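Burano

Simulated pick, weigh and place episodes for a bench-mounted arm
Maintained by Fundholm Shared Workshop
Release 2, dated Thu 15 October

Summary

Burano is a set of simulated episodes in which a single robot arm lifts blocks, sets them on a digital scale and places them in trays on the same table. It was prepared by the automation bench at Fundholm Shared Workshop as part of the Crenshaw build, the members' project to put together a small weighing cell in the west bay of the workshop. All material in this release is computer-rendered. No recordings from the physical cell are included.

The release replaces the one issued in June. Users of the earlier release should read the section on changes before combining the two.

Background

The Crenshaw build began as a request from members who cast and finish small parts in the workshop and wished to have them weighed and sorted overnight. The table, the pedestal and the tray fixtures were designed before an arm was available, and the control code was written against a simulated table for that reason. The simulated table was later found useful in its own right for checking tray positions and camera placement, and the episodes were kept.

The simulation is run in Nivier, the workshop's own scene tool. Nivier handles the arm, contact between gripper and block, and rendering. It does not model the scale electronically. The reading stored for each weighing is calculated from the mass assigned to the block, with a small random offset added.

Contents of the release

The release holds 2,302 episodes. Of these, 355 are reserved for testing and are stored in a separate folder. The remainder are for training and may be divided as the user sees fit. The test episodes use tray arrangements that do not occur in the training folder.

In 67 of the training episodes the block was dropped or the attempt timed out. These have been kept and are marked in the index under the field "outcome". They should be removed before training a policy by imitation, but may be of use for detecting failed grasps.

Each episode folder contains the following:

states.csv: joint positions, gripper opening and commanded targets, sampled at 10 Hz
views: image sequences from the wrist camera and the room cameras
objects.csv: position and orientation of every block and tray at each sample
scale.csv: calculated readings, with the sample number at which each was taken
episode.txt: a one-line instruction in English, the outcome and the random seed

The index file at the top level lists all episodes with their folder name, outcome, tray arrangement and room layout.

Task

The trays are laid out in an arc on the table, and blocks may be present on some of them at the start. The arm is instructed to pick up a block, place it on the scale, wait for the reading to settle and move the block to a named tray. Trays are named by position from the scale outwards. Where the instruction calls for more than one block, the order is given in full.

An episode is recorded as successful when the block is at rest inside the rim of the named tray and the gripper is clear of it. A block resting across a rim is recorded as a failure even where it would be stable.

Setting

The simulated room has a tiled floor and plain grey walls. It is a simplified room and does not reproduce the west bay. Some layouts include a cork board on the back wall. The arm stands on a black pedestal fixed to the table. Lighting is set once at the start of an episode and is not varied during it.

Shadows from the arm are strong in many episodes. They have been left in place, as the lamps over the physical bench are also strong and cannot be moved. Users training on the room views should expect blocks to pass in and out of shadow while being carried.

Wrist views are rendered through a wide lens model and the area outside the lens circle is black. No corrected version is supplied. The lens parameters are in the file wrist_lens.txt, and a short script for flattening the view is in the tools folder.

Coordinates and units

Positions are in metres and angles in radians. The origin is at the foot of the pedestal, with the z axis pointing upwards. Masses and scale readings are in grams. Orientations are stored as quaternions in the order w, x, y, z. The June release used x, y, z, w.

Changes since the June release

The quaternion order was changed as stated above.

The settling time at the scale was lengthened. In the earlier release the gripper sometimes closed on the block again before the reading had been stored, and a number of rows in scale.csv were blank.

The friction of the tray surface was raised to bring it closer to that of the rubber sheet used on the bench. Blocks slide less on release as a result.

Room views are now stored at a single size. The resizing script has been withdrawn.

An error in the instruction text, in which "second tray" and "third tray" were exchanged in certain arrangements, has been corrected. Corrected episodes have the letter c at the end of the folder name.

Intended use

The data are offered for work on small pick and place systems, for teaching, and for testing camera placement on similar benches. Members of the workshop may use the scene files under the same terms as the episodes.

The data should not be used as evidence that a physical cell is safe to run. Contact forces in Nivier are approximate, and no person or hand is modelled anywhere in the room. Any arm operated in the workshop remains subject to the bench rules, including the requirement for an enclosure and a stop button within reach of the operator.

Known limitations

All blocks are pale and of similar shape. A model trained on this release alone should not be expected to handle dark or shiny parts.

The scale display in the rendered views is not a reliable source of readings. Use scale.csv.

The trays do not move when struck by the gripper. On the physical bench they are held by magnets and can be knocked out of line.

The wrist camera is treated as rigidly fixed. The bracket used on the Crenshaw bench flexes slightly when the arm stops quickly, and no allowance has been made for this.

Cable runs are absent from the arm. Routes that are clear in simulation may not be clear once the air line and camera lead are fitted.

Installation

Unpack the archive to a folder with no spaces in its path. Run check_index from the tools folder and confirm that it ends without a warning. If folders are reported missing, the archive should be downloaded again, as partial downloads have been the usual cause.

Licence and citation

The episodes and scene files may be copied, altered and redistributed provided that Fundholm Shared Workshop is credited and that any changes are stated. Please cite as: Burano, release 2, Fundholm Shared Workshop. Corrections should be sent through the issues page of the repository, quoting the episode folder name and the sample number.

Rendered views

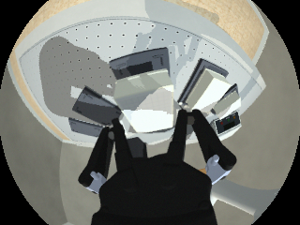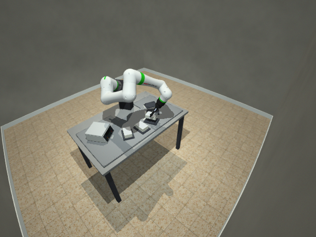
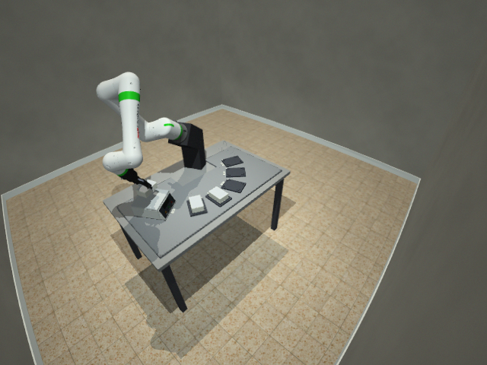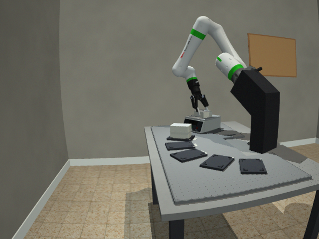
Burano, simulated cell. First view: gripper and trays through the wide lens model. Remaining views: arm and table from the room. In the last, the gripper is over a block on the scale.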